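3.2. Parcours de promotion et visibilité des compétences de matériaux

L'enquête a porté sur quatre agences d'architecture de taille moyenne, désignées ici par les noms de code Stuvitz, Brovevel, Fortin et Palden. Elles emploient ensemble environ 600 personnes, dont 281 ont répondu au questionnaire. Les entretiens, au nombre de 10, ont été menés auprès d'architectes ayant accédé au rang d'associé ou ayant vu leur candidature écartée lors du dernier cycle. Les organigrammes utilisés sont ceux en vigueur au 01/06/2022.

Dans les quatre agences, la promotion passe par une proposition écrite d'un associé, suivie d'un examen collégial. Les critères affichés se ressemblent : conduite de projet, relation avec la maîtrise d'ouvrage, contribution à la vie de l'agence. Leur pondération n'est écrite nulle part, sauf chez Fortin, où une grille a été introduite deux ans avant l'enquête. Kushnir avait déjà relevé, dans un travail antérieur sur les petites structures, que l'absence de pondération favorise les profils dont l'activité se lit facilement dans les comptes rendus de projet. Nos données vont dans le même sens, avec une réserve pour Palden, dont les comptes rendus n'ont été que partiellement accessibles.

Les répondants rattachés aux concours et à la conception générale sont plus souvent proposés que leurs collègues chargés des intérieurs, des prescriptions ou du suivi de chantier. L'écart subsiste à ancienneté égale. Il se réduit nettement chez Brovevel, où les équipes d'intérieur disposent de leur propre associé - une situation récente, que deux personnes interrogées jugent encore fragile.

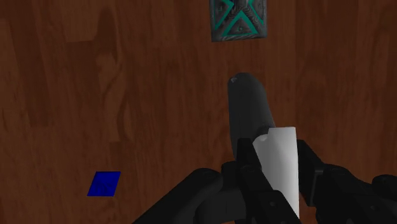 Figure 4. Rendu de synthèse : surface de bois poli et carreau à motif géométrique.

La question de la visibilité revient dans presque tous les entretiens. Les architectes d'intérieur décrivent un travail réparti en décisions nombreuses et peu documentées, qui n'apparaissent pas sous leur nom dans les dossiers remis aux clients. Une chargée de projet de Stuvitz explique qu'elle peut passer plusieurs jours sur la rencontre de deux finitions, et que ce temps est ensuite absorbé dans la ligne « études ». Un choix du type de celui de la figure 4, un carreau gris sombre à lignes turquoise sur un bois brun-rouge fortement veiné, engage à la fois la teinte, l'échelle du motif et le degré de brillance. Il tient pourtant, dans les dossiers de candidature que nous avons pu lire, en une mention générale telle que « mise au point des ambiances ». Les examinateurs n'ont alors guère de prise pour en évaluer la difficulté.

Les réponses au questionnaire précisent ce constat. Parmi les personnes affectées principalement aux intérieurs, 78 ont fourni une réponse exploitable à la question ouverte sur les critères. La majorité d'entre elles cite la relation avec le client comme critère décisif, loin devant la compétence technique. Chez les concepteurs généralistes, l'ordre est inversé. On peut y voir un effet de position : les premiers n'accèdent au client qu'en fin de phase et attribuent à cet accès une valeur que les seconds, qui en disposent dès l'esquisse, ne mentionnent pas.

La grille de Fortin modifie en partie ce tableau. Elle comporte une rubrique distincte pour la prescription et les finitions, notée par un associé extérieur à l'équipe. Les candidatures issues des intérieurs y sont plus nombreuses depuis son adoption, mais le nombre de cycles observés reste trop faible pour conclure à un effet durable. Les associés interrogés signalent aussi une charge de lecture accrue au mois d'octobre, période où se concentrent les examens. La section suivante traite de la mobilité entre studios, qui constitue dans trois agences la seconde voie d'accès au rang d'associé.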